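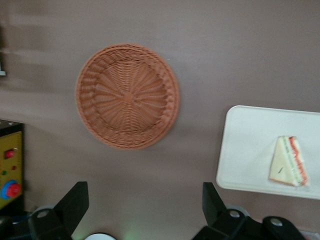
Ismael Toledo asked after the first release whether the play food and the real packages should be listed together, and whether baskets count as items or as containers. They are now listed together, and a basket is always a container, even when nothing is in it.

Skarkidness Tabletop Items, version 3
Maintainer: Vikas Sisodia
Last updated: September 15, 2024

What is in it

3,382 pictures of small household and shop items set out on tables, with an item list covering 159 entries. Most entries are snacks, boxes, jars and the things used to hold them: trays, woven baskets, display stands. Pictures are stored by session, and each session folder has its own plain text list.

Naming

Use the everyday word first, then color, then shape. "Basket, tan, round" is fine. Add a brand only if it can be read on the package. If only part of a package is visible, list the type and leave the brand field blank.

Food that looks like a toy is entered under its food name with "play" in the notes column. A sandwich wedge goes under "sandwich", with no separate entry for the filling.
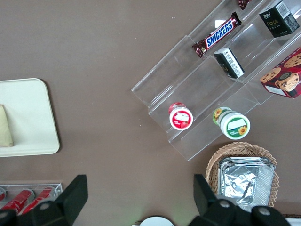 Category: Display stands and shelving

Clear stands get one entry per stand. Do not enter the steps separately. Items on a step take the label "on stand", including jars lying on their sides and boxes that lean or tilt. A basket on the table next to a stand is labeled "on table".

Candy bars, cookie boxes and jars keep their own categories wherever they sit.

Known problems

56 entries from February still use the old word "holder" for both trays and stands. Check the session list before filtering on either one.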